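Part 4: Teaching the Arm to Put Fruit Away

If you've followed parts 1 through 3, you now have an arm bolted to something heavy, a gripper that opens and closes when asked, and a family who would like the counter back. Time to give the thing a job.

The job is peaches into a basket. I picked artificial ones. Real peaches bruise, leak, and get eaten by the people you live with, and a plastic basket with holes in the walls can be rinsed if you ever change your mind.

Step 1. Set the height before anything else. Jog the arm down until the fingertips clear the counter by the thickness of a folded dish towel, then save that pose as FLOOR in Tavetik. Skip this and your first grasp will be of the countertop. The countertop wins.

Step 2. Pile the fruit next to the basket. Don't line it up. A tidy row teaches the arm to love tidy rows, and you will never see one again in your life.
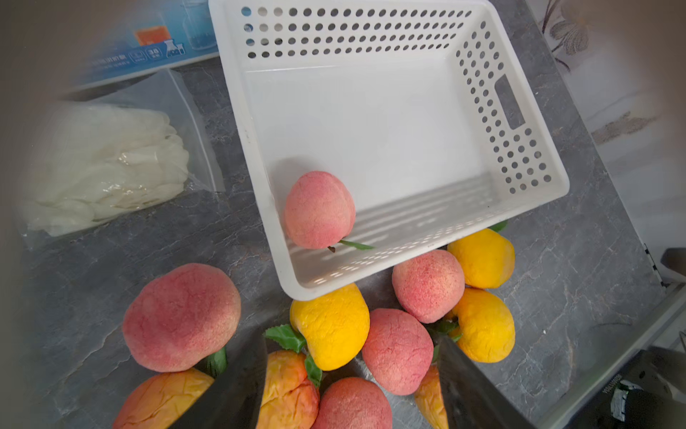 Step 3. Set the grip. The Nultis driver takes a number from 0 to 2000, and the manual suggests starting in the middle. The manual has never met a foam peach. I start at 800 and go up by 30 until the fruit stays put when I shake the wrist. If the peach is changing shape, you've gone too far.

Step 4. Approach from above, with the fingers open wider than you think you need. The leaves are the trouble. A leaf between finger and fruit makes a fine hinge, and the peach swings on it all the way over. When I can, I turn the wrist so the fingers close on the cheeks and leave the stem end alone.

Step 5. Take the loners first. A peach with bare counter on both sides is a fair target; one wedged between neighbors is a negotiation. Pranab Weerasinghe, who shares the workshop bench and wrote most of the Erdem script we use, sorts targets by free space for this reason. It added nearly a page of code and saved me a lot of swearing.

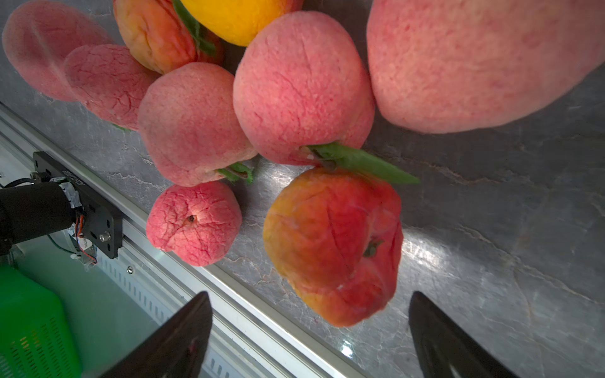 Lining up on an orange-red peach between the fingers, with the crowd left for later.

Step 6. Record 30 runs before you train anything. Mix up the pile between runs. Keep the bad ones in their own folder named something you'd be willing to read aloud.

Step 7. Check your cables at the end of the session, especially any that pass near the rail. Mine migrate.

If the arm freezes halfway to the basket, it's probably the joint limit from part 2. Raise the waypoint a little and try again. Part 5 covers letting go, a bigger subject than I'd hoped.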